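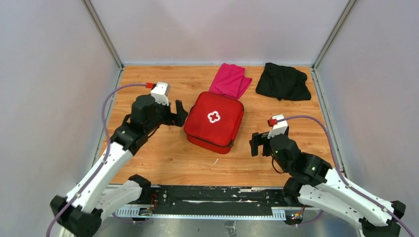
Fallix Soft Pouch First Aid Kit, Vehicle and Workshop

Supplied by Quezada Safety, Plivulham

Zippered soft case for glovebox, ute tray box or bench drawer. Refill packs sold separately under Donov part numbers.

Specifications
Contents: 35 pieces
Saline ampoules: 2 x 20 mL
Mass, packed: 900 g
Colour: red
Storage: below 30 °C, out of direct sunlight

Check expiry dates on sterile items every February. Replace any dressing with a torn wrapper. Tourniquet and burns modules not included.

Page revised June 2022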